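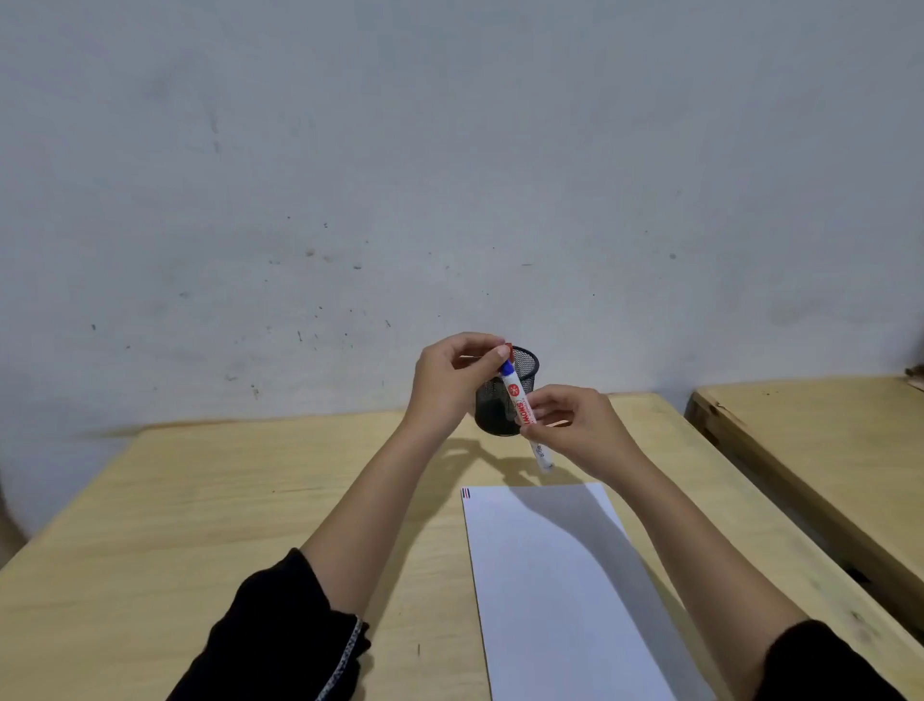
Sineck Floating Litter Trap

The Sineck is a floating trap for creeks, canals and storm drain outfalls. It catches bottles, cups, foam, bags and other floating trash and holds it until a crew comes to empty it. It has no motor and needs no power. The current pushes trash along two booms and into a basket, and a one-way gate keeps it there when the flow slackens or the wind turns.

It is built by Priltumora at our shop in Lernmont and ships in sections that fit on a standard flatbed.

What comes with it

The base unit includes the floating frame, the collection basket, the inlet gate, two booms with skirts, and the shore lines. Anchors are sold separately. The right anchor depends on the bank, and many sites already have a bridge footing, concrete wall or buried post that will do the job.

All shackles, pins and cable ends are 316 stainless steel. The frame is welded aluminum. Floats are molded polyethylene filled with closed-cell foam, so a cracked float will stay up until you can swap it out. Boom skirts are a coated fabric and are laced on. They can be changed from the bank with hand tools.

Capacity

The basket holds 500 gallons of loose trash. Wet leaves take up a lot of that room in the fall, and crews on tree-lined creeks should plan to empty the basket more often from September until the leaves are down. The lifting frame is rated for 2,000 pounds. If the basket is full of wet leaves or silt, rake some out before you lift.

Basket mesh is 3-inch as standard. Fish and turtles under that size pass through, and the bottom of the basket is open to the water below the mesh line. A finer mesh insert is available for sites where cigarette butts and bottle caps are the main problem. It clogs faster.

Choosing a site

Look for a straight stretch with steady flow and a bank you can reach with a truck. Trash tends to ride the outside of a bend, and a trap set just past one will usually do well. Avoid spots where people launch boats. Check the depth at low water: the skirts should clear the bottom, or they will fold and let trash under.

You will probably need a permit. Rules differ between towns, counties and drainage districts, so ask before you order. Hélène Paquette in our office can send drawings and a flow sheet to go with an application.

Emptying and upkeep

Small loads can be taken out with rakes and nets from the walkway. For larger loads, hook the lifting frame to a boom truck or a Grgić davit, which bolts to a pad on the bank. The davit is listed under accessories.

Before a big storm, release the upstream pin on the far boom. The trap will swing in against the bank and let logs go by. Pin it back once the water drops. Check the lines and skirts after every high-water event, and grease the gate hinge each spring.

In places where the creek freezes solid, pull the trap for the winter. Store the skirts dry and out of the sun.

Parts and ordering

Floats, skirts, gates and pins are kept in stock. Baskets are made to order. Please have the serial plate number ready when you call; it is riveted to the frame next to the gate.

For a quote, send us the channel width, the depth at low water and a few words about what is on each bank. Josée Fehr handles quotes and delivery dates. Freight is quoted separately.

© Priltumora, Lernmont | Contact | Terms of sale | Back to top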